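Search this site Search Go

Tanner Council Adopts Reusable Bag Standard for Retail Checkout

2021-08-28

The Tanner city council has adopted a technical standard for reusable shopping bags sold or given away at checkout, closing a gap left when the city restricted single-use plastic bags in February. The standard sets minimum requirements for carrying capacity, seam strength, handle attachment and labeling. It applies to retail food stores, pharmacies and general merchandise stores with more than 9 employees. Restaurants, farm stands and secondhand shops are exempt.

The February ordinance prohibited thin plastic carryout bags but defined a reusable bag only as one "designed and manufactured for multiple uses." Stores read that wording in different ways. Several replaced thin plastic bags with thicker plastic film bags that met the definition on paper and were thrown away at much the same rate, according to a staff report prepared by the city's solid waste division. Under the new text, a bag has to pass a load and cycle test before a store can offer it.

The test is adapted from a procedure used by bag importers. A sample is loaded with 17 pounds of dry ballast, lifted by the handles, carried over a fixed distance and set down. The sequence is repeated 200 times. A bag fails if a handle separates at either end, if any seam opens by more than half an inch, or if the base tears. Samples are tested once as received and again after the washing or wiping method printed on the label.

Dilani Herath, a materials engineer with the solid waste division, wrote most of the test section. She told the council that handle attachment accounted for the largest share of failures in preliminary trials at the division's workshop on Porkivora Road.

"The body fabric was seldom the weak point," Herath said. "Even the light nonwoven bags held the ballast. The stitching at the handle gave way first, usually on one side, and after that the load shifted and the other side followed."

The adopted text therefore specifies how handles must be joined to the body. Sewn handles need either a boxed cross-stitch or a double row of stitching, with at least one inch of overlap between handle and panel. Heat-welded handles are allowed on nonwoven polypropylene bags, provided the weld covers the full width of the strap. Glued handles are not allowed on any material.
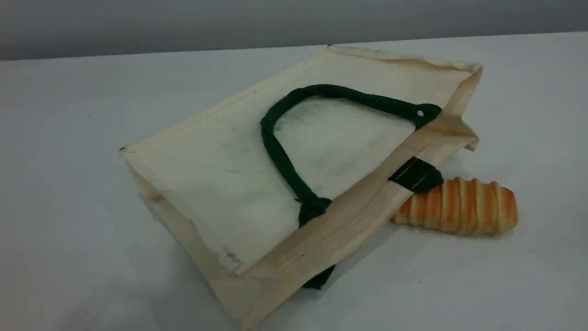

Fabric weight is handled separately. Cotton canvas must weigh at least 8 ounces per square yard, a figure reduced from the 10 ounces in the first draft. Staff recommended the change after reviewing the energy and water used to grow and weave cotton. A heavier cotton bag has to be used many more times before its production burden falls below that of the bags it replaces, and the report found no gain in service life that would offset the added weight at grocery loads. Nonwoven polypropylene must weigh at least 80 grams per square meter. Recycled polyester has no minimum weight but must pass the same test.

Labels must state the fiber or resin content, the country of manufacture, the care method and the rated load in pounds. Print has to be legible after the care method has been applied five times. The words "compostable" and "biodegradable" may not appear on any reusable bag, including bags made entirely of cotton, unless every component meets the claim. Staff noted that polyester sewing thread is common in cotton bags and does not break down in the city's composting process.

Suppliers gave the measure a mixed reception. Do-yoon Moon, operations manager at Sellell, a regional distributor of packaging and store supplies, said the load test was reasonable but the labeling rule would be costly for small orders.

"A chain can order a printed label by the container," Moon said. "A single store buying two cartons is going to pay for a label run that only applies in one city. We asked for a hangtag option and did not get it."

The council considered the hangtag proposal and rejected it on the grounds that tags are removed after purchase, leaving the owner without care instructions or a load rating. It did agree to accept stamped or screen-printed text on the inside of a panel in place of a sewn label, which Moon said would lower the cost for canvas bags. Coated bags generally do not take the ink well.

Rorkik, the grocery chain with the largest number of stores in the city, said in written comments that its current cotton and polypropylene bags already meet the load requirement. The company asked for more time to sell existing stock of a polyester folding bag whose label does not list a rated load. The final text allows stock on hand to be sold for six months after the effective date, with a sign at the display giving the missing information.

Stores may not give reusable bags away free of charge except during two promotional periods per year, each limited to 14 days. The division requested the limit after its household survey found that free bags were the least likely to be carried back to a store. The survey drew 101 responses, and the staff report cautions that the sample was too small to support conclusions by neighborhood or household size. Bags distributed through food pantries and public libraries are not subject to the limit.

Compliance will be based on supplier certificates. A store must keep a certificate for each bag model it offers and produce it on request. The division may buy bags at retail and test them, and a failed result will be sent to the supplier, which has 30 days to respond with its own test data. A first violation brings a written notice. Later violations carry a fine of $75 per bag model per month, with no penalty for a store that removes the model within ten days of the notice.

The standard also includes an advisory section on care, which is not enforceable. It recommends machine washing cotton bags in cold water and air drying them to limit shrinkage, wiping coated and nonwoven bags with a mild detergent solution, and keeping a separate bag for raw meat and fish. Bags with a cardboard or fiberboard base insert should have the insert taken out before washing. Herath said shrinkage matters for the rated load as well as for fit, as uneven shrinkage between the body fabric and the handle can put tension on the stitching before anything is placed in the bag.

Worn bags are not accepted in curbside recycling carts. Loose handles wrap around the shafts of the sorting equipment and have to be cut out by hand with the line stopped. Cotton bags in any condition can be left at the textile drop-off at the Porkivora Road transfer station. Polypropylene bags are accepted there only if clean and free of metal snaps or zippers.

The standard takes effect 90 days after publication. The division will post the test procedure, a blank supplier certificate and a list of accepted care symbols on its website before then. Written questions on the test procedure can be submitted to the solid waste division until the effective date.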